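Trandum Household Review
Product Reviews: Storage and Shelving
July | By the Trandum Review Desk

Flovus Wall Rail and Bin System, Starter Set

The Flovus starter set is sold as a complete answer to the untidy garage wall. It consists of two steel rails, a bag of mounting hardware, a printed guide and a selection of hanging bins in two depths. The Review Desk installed one set in the shared workroom of our Clirkovville office and used it daily through the spring. A second set was mounted in an unheated garage belonging to a member of staff. Both sets were bought at the regular retail price.

Installation

The rails are designed to be fixed to wall studs. Each rail has slotted holes, so a small error in drilling can be corrected before the screws are tightened. This is a sensible feature and it saved us from one mistake in the workroom, where the first stud was not where our finder had placed it. The printed guide is clear on the order of work but says very little about masonry walls. Buyers who intend to mount the rails on block or brick will need to purchase their own anchors.

The work took one person most of a Thursday morning, including the time spent emptying the old shelves. Two people would find it easier, as the longer rail must be held level while the first screw goes in. No level is supplied.

We noted that the screws in the first set were of good quality, while those in the second had rough heads that slipped under the driver. Flovus replaced them by mail when we wrote to the company as an ordinary customer. The replacement bag arrived within the week.

Load and stability

Flovus gives a limit of 76 pounds for each rail. The workroom rail has been loaded close to that limit with paint cans, boxed nails and a cordless drill and its charger. It has not bent or pulled away from the wall. The bins themselves are less sure of their footing. A full bin hangs firmly, but a light one can be lifted off its rail by a sleeve or a trailing cord, and several of ours came down in this way. The Chien rail system, which we reviewed last year, has a small locking clip for this purpose. Flovus has no equivalent, and we consider this the main fault in the design.

The garage set went through two months of cold nights. The rails showed a little surface rust at the cut ends, which was removed with steel wool and covered with clear paint. The plastic did not become brittle as far as we could tell.

Everyday use

The deeper bins are well suited to items that are taken out and put back many times a day. The shallow bins are best kept for screws, washers and picture hooks. Long tools are a matter of judgment. Pliers and tape measures fit without trouble in the deeper size, while a claw hammer makes any bin tip forward. Staff soon settled on keeping hammers elsewhere.

Labels are supplied on a perforated sheet. The adhesive is weak, and most had curled by the third week. We replaced them with ordinary masking tape and a marker -- a cheaper method and, in our experience, a better one.

Cleaning is simple. Sawdust can be tipped out and the bins wiped with a damp cloth. Grease takes longer and should be dealt with before it collects in the corners.
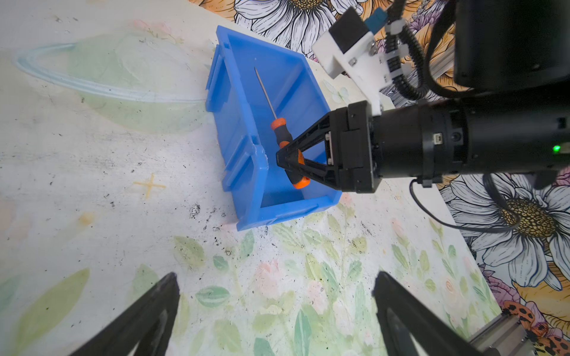
A screwdriver with an orange-and-black handle in a blue plastic bin.

Price and value

The starter set costs more than a plain pegboard of similar width and less than most closed cabinets. For a household with a moderate number of hand tools, the price is fair. Those who own a large collection will need extra bins, which are sold only in packs of one size. A mixed pack would be welcome, and we have written to Flovus to say so.

Readers who rent their homes should consider the number of holes required. A freestanding rack may suit them better, although it will take up floor space.

Our finding

The Flovus starter set is recommended for wood-framed walls, with a reservation about the lack of a locking clip. The rails are strong and the layout can be changed in minutes. We do not recommend the set for rooms where small children can reach the lower rail. The workroom set will stay in place, and we will add a note to this review if the rails or bins wear badly over the winter.

Related reviews
Chien Locking Rail, Second Edition
Folding Workbenches for Small Garages
Five Stud Finders Compared
Pegboard Hooks: Steel or Plastic

Contact the Review Desk | Copyright Trandum Household Review | Back to top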